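Incidencia 54 – Cuarteto Hasto, audio de la retransmisión
Abierta por: Ingvild Wallin
Estado: en espera

6 de marzo de 2018. En el ensayo general, el canal de la viola entra con retardo. El segundo violín dice que no nota diferencia con lo habitual. 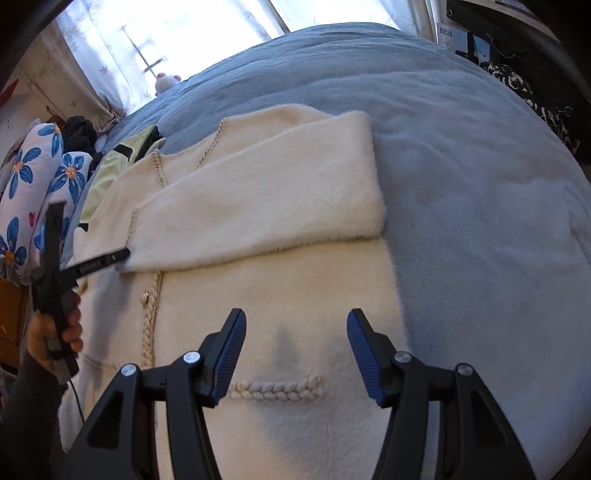
Cambiado el cable del micro 3. Sigue igual. Cambiada la entrada en la mesa: ahora se retrasa el violonchelo, que se lo ha tomado como algo personal.

Tarık Canpolat: el retardo lo mete el plugin de reverb de Yaman, cargado solo en la entrada 7. Lo quito y cuadra todo, aunque la sala suena a ascensor.

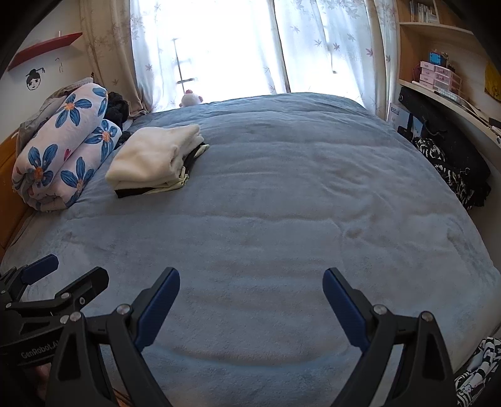 Probada la versión 2 del plugin. Casi bien – falla en los pizzicatos del Scherzo. Gunhild Lund propone tocarlo con arco. Propuesta trasladada a Bartók, sin respuesta.

Pendiente: Lộc Bùi trae otra reverb el jueves.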